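News > Household > Prarnitz

Tabletop storage trial opens in Prarnitz
Last updated: July 27, 2025
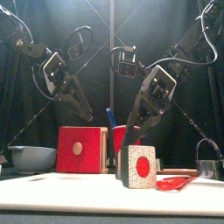
Mixed items on one surface

Kudenwood has opened a trial of tabletop sorting in Prarnitz, using common household goods on a white table. The set includes a light grey bowl with a pouring lip, a red cup holding a blue pen, a red plastic spatula and a flat wooden board. A red box with light wooden edges and a round beige knob is also part of it.

The item list was drawn up in May under the project name Rewi. It covers 40 objects, issued in 2 batches. Each layout is logged before the next one is set out. The trial runs for 19 days.

We use cookies to measure site traffic. Accept | Settings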